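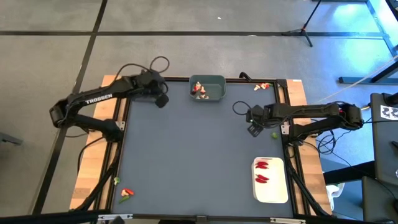
Mendley Press Moves Children's Writing Workbooks to Lay-Flat Binding

By Tuncay Bayram
July, 9:40 a.m.
12 shares | 7 comments

Mendley Press will reissue its line of creative writing workbooks for children in a lay-flat format, the publisher said this month. The first titles go to bookstores and school suppliers in the fall. The list price does not change.

The current editions are glued at the spine. Teachers have complained for several years that the pages close while a child is writing, and that the inner margin is hard to reach for left-handed users. The new editions are sewn in sections and have a wider gutter. Line spacing has been increased in the two books meant for the youngest readers, and the paper is heavier, so felt-tip ink should not show through to the reverse.

The revised list opens with "Lollside," a book of 50 story prompts set in a made-up seaside town. Each prompt takes up a double page, with the instruction on the left and ruled space on the right. The prompts are graded by length of response, from a single sentence to a full page. An earlier edition graded them by school year, a system the publisher dropped after parents reported that children would skip anything labeled for a lower grade.

Ardalan Golestani, who edits the list, said the text had been cut as well as reset. "The old introduction ran to four pages and was written for adults," he said. "We moved it to the back and put a prompt on page one. A child should be able to start writing without reading any of our opinions about writing."

Golestani said 22 prompts in the book are new. Most of the others have been shortened. Prompts that asked for a finished story with a beginning, a middle and an end were replaced with smaller tasks: a list of rules for a house, a letter that was never mailed, a conversation heard through a wall. A section on spelling has been removed. The publisher plans to offer it as a separate sheet.

Printing will be handled by Vesitz, which also produces Mendley's sketchbooks. Sewn binding costs more per copy than glue, and the publisher expects to recover part of the difference by dropping the color inserts. Illustrations in the new editions are black line drawings by the Dönmez studio. Children are free to color them in.

The teacher's guide will be sold separately, as before. It has been rewritten to match the new order of prompts and now includes timed versions of each exercise for classes with less than a full period to spare. Page references in the old guide will not match the new workbooks, and schools that hold both editions are advised to keep the sets apart.

Stock of the glued editions will be sold until it runs out. Mendley does not plan to exchange copies already bought. Stores with open orders can switch to the new format by contacting their sales representative before the end of July.

A second group of titles, covering poetry and comics, is in preparation. No release date has been set.

Contact the news desk | Copyright, all rights reserved | Back to top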